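Havside Robotics Club, Exercise 4: Pick and Place at the Play Kitchen

Load the Wiltell profile and set the approach height to 300 mm. Center the gripper over the yellow piece.
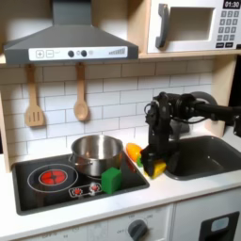

Gripper at the counter, beside the sink.

Lower in 20 mm steps, then close at low force. 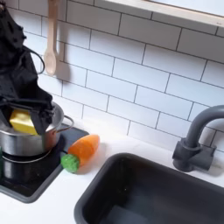 Log the jaw reading before every move. Repeat from a second angle.
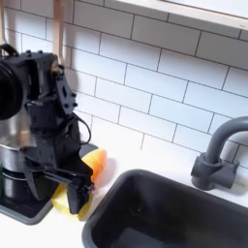

Fingers close to the countertop.

If the jaws slip, reduce speed and retry. 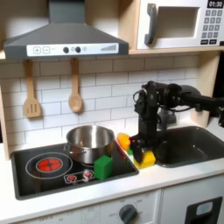

Arm over the yellow block, pot on the cooktop.

Send logs to Sławomir Gajewski by Monday.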